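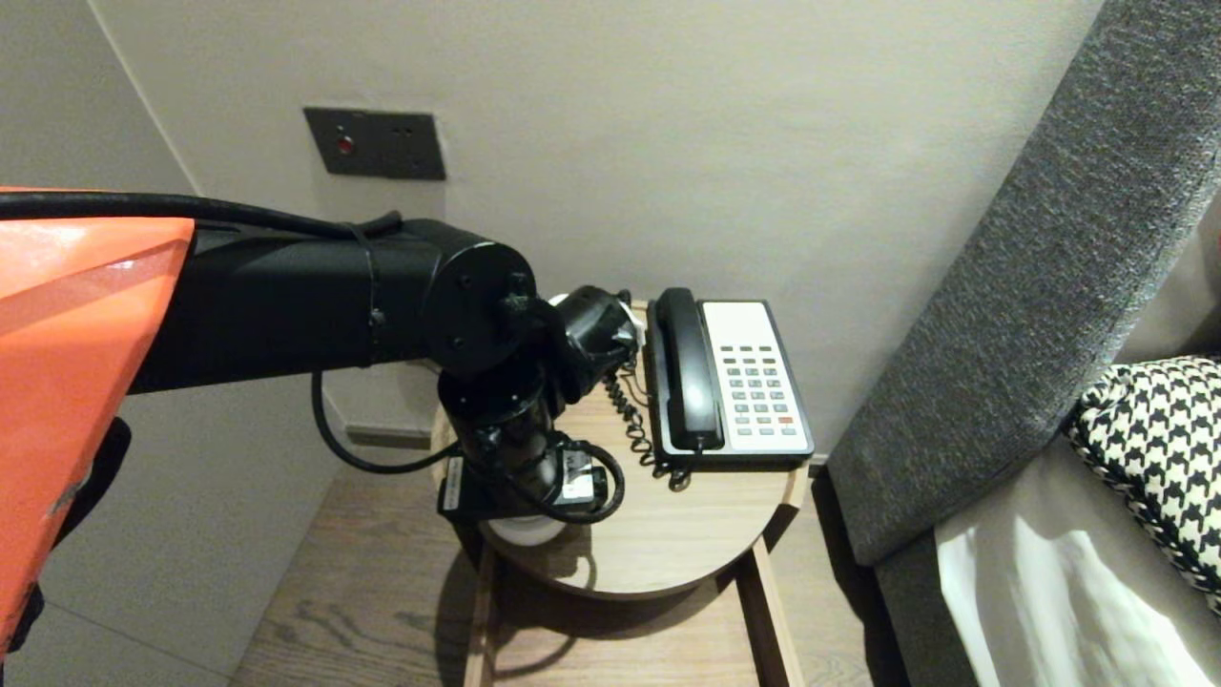
Chapter 5: A Morning at the Robot Open Day

By Heriberto Cuervo
May
2 min read

Clerkadis opens its doors once a year, and I love going! You get to stand close enough to hear the motors hum, and you start to wonder how a machine knows where its own hand is. 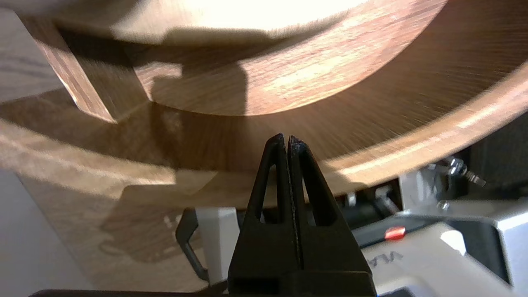 Keep that question in mind, because this chapter is all about reach and grip (the fun part). 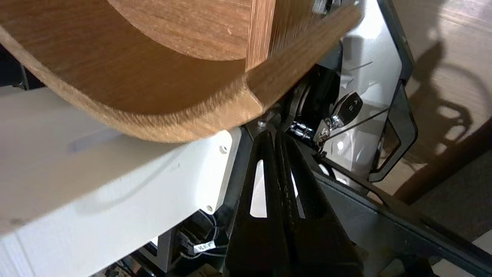
URKARI, May

Jhosep Correa ran the first demonstration, and our whole class crowded in to watch.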